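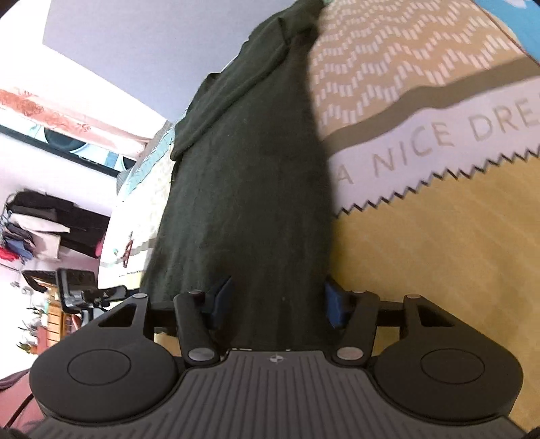

Javiera Quiroga asked at the end of the last session whether a user's primary group has to appear in /etc/group with that user listed as a member. It does not. The primary group is set by the GID field in /etc/passwd. The member list in /etc/group holds supplementary members only.

Handout 7: Users, groups and shared directories
Revised 19/05/2023

Each account has one line in /etc/passwd with seven fields separated by colons. Password hashes are kept in /etc/shadow, readable by root only. On the lab machine, the account forari has UID 1491.

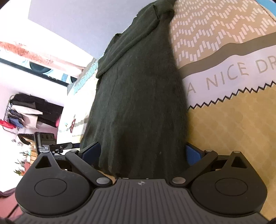 To add an account to a second group, use usermod with both options:

usermod -aG toledo forari

Without -a, the -G list replaces all existing supplementary groups. The change takes effect at the next login. Check it with id forari.

A shared directory needs group ownership and the setgid bit:

chgrp toledo /srv/idesmont
chmod 2770 /srv/idesmont 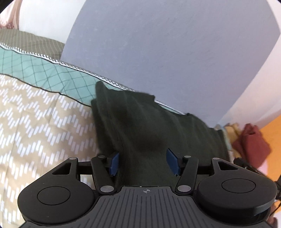 New files created there take the group toledo. The setgid bit does not change the permission bits on those files, which still depend on the umask of the process. With a umask of 022, group members can read a new file but cannot write to it. Set 002 for accounts that share work, or use a default ACL:

setfacl -m d:g:toledo:rwx /srv/idesmont 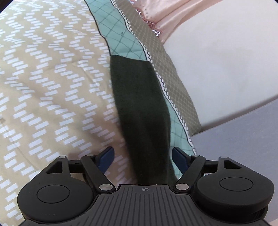
Exercises

1. Create the group viltetti and two accounts that belong to it.
2. Build a shared directory for the group. Test writing from both accounts.
3. Remove one account from the group without deleting the account.

Send the command history to Lautaro Mansilla, at most 300 lines.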